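Serving Fruit in the Shared Dining Room: Plates, Table and Portions

Project report, Home and Food Studies, second year
Students: Anjana Jayasinghe and Lutfa Selvanayagam
Heltard College, Jidurgate site

1. Why we chose this subject

In our residence many students take fruit after the meal and leave it half eaten. We wanted to know if the plate has an influence on this. Our teacher proposed that we study only one fruit, so the work stays small. We chose the apple, as the shop in Sustthorpe sells it in every season and the price does not change much.

2. Table and plates

We worked at a white table in the corner of the practice room. The walls there are also white, and this helped us to judge the colour of the fruit. We compared a flat plate with no rim and a round plate with a low raised rim. We put one apple at a time on the plate, first whole and later in slices. Lutfa wrote the times and Anjana prepared the fruit.

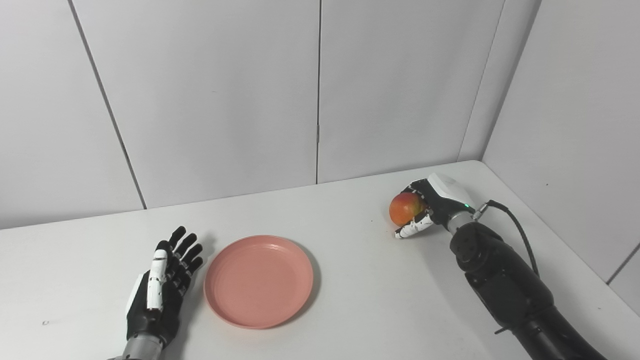
Page last changed: September 2020

The pink plate has a shallow rim, with a ring inside it that is a little darker. A red and yellow apple is easy to see against this colour. On the white plates from the canteen the yellow side of the apple looked pale, and some of our guests said it was not ripe.

3. What we did in June

We invited 12 students of the residence to eat at our table on 4 evenings. Each person received a whole apple on the first two evenings and a sliced apple on the other two. Before each meal we cleaned the table with a damp cloth and dried it well. The slices were cut just before serving, so that they would not become brown. After the meal we weighed what was left on the plates.

4. Results

From the whole apples 3268 grams were left, counting the cores. From the sliced apples only 448 grams were left, but here we had removed the cores before, so the two numbers cannot be compared directly. We noticed this mistake too late. If we repeat the work, we will weigh the cores separately.

The rim was useful for the slices. On the flat plate they moved when the plate was passed along the table.

5. Thanks

We thank the kitchen of Tijani House, which lent us the scale and the flat plates.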